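La habitación de las rosas

Skomano no tenía cuerpo todavía cuando ya tenía nombre. Lo había escrito mi hermana en la tapa de un cuaderno, con rotulador gordo, y debajo una lista de cosas que la máquina haría por nosotras: doblar camisetas, doblar toallas, doblar lo que mamá dejaba en la silla. Todo era doblar. La última línea decía «sábanas bajeras» y llevaba tres signos de interrogación.

Yo me encargaba de las manos. En el taller compartido de Privham me habían dejado un rincón de banco junto a la sierra, y allí salieron las primeras pinzas, horribles, con unos dedos que se cerraban torcidos y mordían la tela como un perro joven. ¡Pero mordían! Volví a casa en autobús con una de ellas en el regazo, abriéndola y cerrándola todo el camino, y una señora me preguntó si era para coger naranjas. Le dije que también.

Las segundas ya eran otra cosa. Cuatro brazos negros cada una, los de fuera con su hueco en triángulo, los pasadores plateados bien remachados, y en las puntas unas almohadillas azules con un relieve finísimo que fue lo que más me costó de todo el invierno. Con el relieve ancho la tela se escurría. Con el relieve fino, en cambio, una podía levantar una sola capa de algodón y notarlo en la mano, un tironcito de nada, como cuando pica un pez pequeño. En enero me pasé noches enteras pellizcando servilletas.

Los motores los íbamos a poner después. Primero había que aprender a doblar con las pinzas en la mano, porque el cuaderno decía (letra de mi hermana, subrayado doble) que la máquina solo sabría lo que supiéramos nosotras. Y resultó que no sabíamos doblar. Llevábamos toda la vida haciéndolo con diez dedos y trampas: el mentón, la rodilla, el peso del antebrazo. Con dos pinzas no hay mentón que valga.

Así que sacamos la ropa a la cama grande. La mesa del taller era demasiado lisa, y además en casa nadie dobla en una mesa lisa. Mamá tenía puesta la sábana blanca de las rosas, la de los adornos dorados, y nos pareció perfecta: si Skomano se aclaraba con aquel jardín debajo, se aclararía con cualquier cosa. Elegimos la prenda negra, la más difícil de las que había a mano. El negro se traga las arrugas. Buscas el borde y encuentras una sombra, buscas la sombra y era el borde.

– Ábrela más – decía mi hermana desde la puerta.

– Está abierta del todo.

– Pues acércate como si fuera un gato.

Me acerqué como si fuera un gato. Bajé la pinza despacio, con los dedos separados, y esperé a estar segura de la esquina.
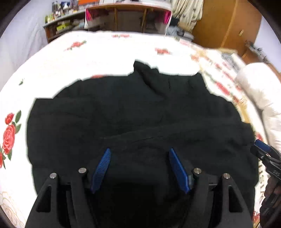
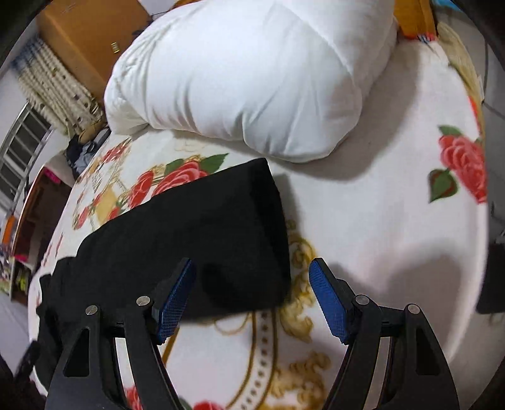 El intento 169

Mi hermana lo apuntaba todo. Yo habría abandonado la cuenta el segundo día, pero ella tenía una columna para el número, otra para la prenda y otra, muy ancha, para los insultos que yo soltaba. Gracias a esa columna sé que el intento 112 fue malísimo y que en el 140 le prometí a la prenda negra convertirla en trapos.

El 169 salió bien. No sé explicarlo mejor. Tomé una punta, la llevé hasta donde tenía que ir, la solté sin que la tela me siguiera pegada a la almohadilla, alisé con el canto de la pinza y allí quedó un doblez con su lado recto. Un poco inclinado, sí. Un poco de lado sobre la cama. A mí me pareció más bonito que las rosas.

Nos pusimos a saltar. Mamá subió a ver qué se había roto y se encontró a dos mujeres adultas señalando ropa.

– Eso lo hago yo en cuatro segundos – dijo.

– ¡Pero tú tienes manos!

Se quedó mirando las pinzas un buen rato. Luego pidió una. Se la di, le enseñé dónde se apoya el pulgar, y ella fue derecha al edredón, que ocupaba media cama hecho un bulto, y le agarró un pellizco de un extremo. Lo levantó dos palmos. Lo dejó caer.

– Tiene tacto – dijo, y yo habría enmarcado la frase.

Después se sentó a doblar con nosotras y nos corrigió casi todo. Que la manga va antes. Que no se tira, se acompaña. Que si empiezas por la esquina que tienes lejos no te tapas la que tienes cerca. Mi hermana escribía tan rápido que rompió la mina del lápiz y siguió con el de ojos. Aquellas páginas, las de color marrón, son las mejores del cuaderno, y cuando por fin llegó el momento de enseñar a Skomano empezamos por ellas.

Los motores

Los compramos en Doucet, una tienda de recambios con un mostrador larguísimo donde te atienden en voz baja. Pedí los Sornell pequeños. El dependiente me preguntó para qué los quería y le solté la historia completa, con gestos, y acabé doblando mi bufanda sobre el cristal para que entendiera el problema de las capas. Me puso dos tornillos de regalo.

Cada mano, ya con su motor, pesó 793 gramos. La subimos al brazo, la bajamos, le cambiamos el cable de sitio, la volvimos a subir. El primer día que se cerró sola, sin nadie que apretara, lo hizo sobre el aire, con un chasquido muy modesto, y mi hermana le dijo «salud».

Tardó mucho en doblar algo. Se equivocaba de otra manera que yo: con paciencia, sin columna de insultos. Agarraba el borde, lo pensaba, lo soltaba, lo agarraba un dedo más a la izquierda. A veces se llevaba también la sábana y levantaba un pico de rosas junto con la prenda, y las tres gritábamos a la vez «¡la sábana no!», como si pudiera oírnos.

Una tarde dejó la manga en su sitio. La había llevado primero, antes que nada, y no la había estirado – la había acompañado. Mamá estaba en el pasillo con el cesto en la cadera. Entró, miró el doblez, pasó la mano por encima y puso otra prenda sobre la cama.

– Ahora esta – dijo.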